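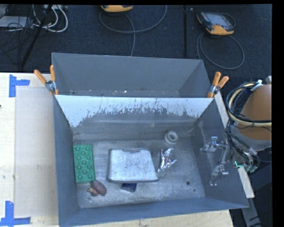

Mercedes Benavides wants to know if you can grow potatoes on a second-floor balcony without the body corporate noticing. She has room for 2 tubs, gets sun until lunch, and has already bought 300 grams of seed potatoes from Grastaveo, so talking her out of it is off the table. How deep does the soil need to be, and does the variety matter?

Justinas Stankevičius
Posted 12/05/2024

Depth matters more than anything. Aim for 40 cm if the floor will take the weight, and check that it will, as wet potting mix is heavier than you'd think and your downstairs neighbour has opinions. Start with nearly 100 mm of mix, lay the spuds on top, cover them, then keep topping up as the stems grow. Whatever you plant in needs drainage holes. I skipped those my first year and grew a very convincing swamp.

Go for an early variety. The late ones sprawl, flop over the railing and wave at the body corporate.

Jindis

Just buy potatoes. They're at the shops.

Tripathi

Ignore Jindis, who says this under every gardening post. Morning sun is fine, but water daily once it warms up in October, and go easy on the nitrogen or you'll get gorgeous leaves and a harvest the size of marbles. I got one decent dinner from my lot, with mint. Colour of the tub makes a difference too, dark ones cook the roots by January.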